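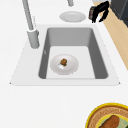

Simulated sink, one plate in the basin with food still on it, an empty one on the counter behind.

Tips for Recording Dish-Clearing Examples at Home

Every kit maker says the same thing: show the arm a few tidy runs and it will learn your kitchen. I have my doubts. Soledad Palma and I have logged 443 runs between us, some rendered and some at her real sink in Trorville, and these are the habits I'd keep.

Leave the food on. A clean plate teaches the system about clean plates. A brown lump on a white dish is closer to what your family leaves behind.

Watch out for white on white. Plate, counter and sink surround can all be nearly the same shade, and I wouldn't trust any system that has only seen one kind of lighting. Change the light every 30 runs.

Leave something else out. A yellow-rimmed bowl off to one side costs nothing, and you'll find out fast whether the arm knows which dish you meant.

Keep your bad runs, but label them. Benjamín Figueroa throws his away and then wonders why his arm can't recover from a missed grab. Write "missed rim" or "dropped" and move on.

Stop after up to 8 runs and stretch. Tired hands make jerky examples, and the system will copy the jerks.

Don't count rendered runs as real ones. The Stekau manual treats them as equal. Ours never had a greasy rim or a slick of cold gravy to deal with. I use them for practice and for odd layouts, and I keep them in a separate folder.

Before you pay for more storage, test on a plate the arm has never seen. If it fails, another hundred runs with the old plate won't help much, whatever the box says.

Last updated 16th August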